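How to Budget for a Two-Arm Tabletop Robot Station

Updated November 20, 2023

If you have been asked to put a number on a first robot station, pour yourself something warm, because the arms are only the start of it. I planned ours at Wanville last May, made most of the mistakes you can make, and would love to save you a few. Start with the job you want done and price backward from there. Ours is sorting toy food on a plain table, with plastic plates and a cutting board.

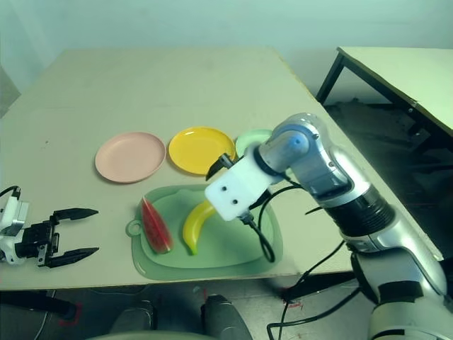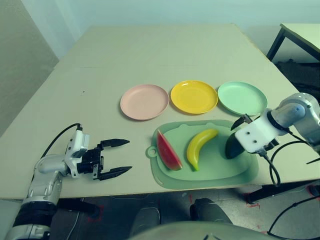
Bongani Nel wrote to ask why anyone would pay for two arms when one can pick up a banana perfectly well, and whether the second could wait a year. Fair question, Bongani! It can wait, but only if you buy the table, the power and the floor space for both now. Moving a station later cost us more in lost days than I care to admit.

Step 1. Write the task list first. Put down every object you expect the grippers to handle in the first season, and mark the smallest and the heaviest. Send that list with your request for quotes. Akar and Gundport both came back to us with different grippers once they had seen ours, and one of those quotes was a good deal lower.

Step 2. Give the props their own line. Plates, boards and play food are cheap, so people leave them out and then pay for them out of coffee money. We set aside $413 and bought 2 of everything, so that a cracked plate never held up a morning's work.

Step 3. Measure the table with the arms in mind. Ask the seller for the full reach drawing (the folded size in the brochure won't help you much) and tape the outline on your floor. Leave room for a side table as well - you will want somewhere to set things down.

Step 4. Plan the cables before they arrive. Clips, sleeves and longer leads went on a separate order for us, and shipping it on its own was a silly expense. Ask for cable lengths in writing.

Step 5. Hold back money for fingers and spares. Gripper fingers wear, and our replacements from Cusi took eight weeks to come. Order a spare set with the first purchase, and check whether the warranty covers them. Ours didn't.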